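Search this site Search

Employment Law 2: Handout 11
Rest breaks and weekly hours
Revised March 2025

1. Daily rest. An adult worker is entitled to 11 consecutive hours of rest in each 24-hour period. Time spent travelling home counts towards rest.

2. Breaks at work. Where the working day is longer than six hours, the worker may take an uninterrupted break of 20 minutes, away from the workstation if there is one. The contract decides whether it is paid.

3. Weekly limit. The average is 48 hours, normally taken over 17 weeks. A worker may opt out in writing and may withdraw the opt-out on seven days' notice, or longer if agreed (three months at most).

4. Problem for the seminar. Lekico employs 57 packers at its Loro depot. A late shift ends at 22:30 and the early shift starts at 07:00. One packer has signed an opt-out from the weekly limit.
(a) Does the opt-out affect daily rest?
(b) Is compensatory rest due, and when?

Bring written answers, 323 words maximum. Reading: Chaturvedi, chapter on working time, to the end of p. 30.
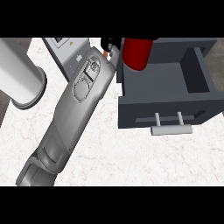
Department of Law and Employment Studies

Contact the department | © Hititz College | Back to top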